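Home Projects Interviews Contact

The Pimorar club at Warnemville meets upstairs at 6, and by October it had nearly outgrown the tables. "We started with two grippers," its student lead says. "Now people wait for a turn."

The current job is clearing a table with a gripper in each hand. "Cloth is the hard one," the lead says. "You pinch it and get nothing. Bottles we can do."
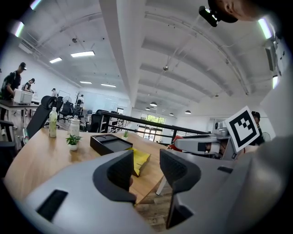
Getting ready for Macedo

The club is entering five students.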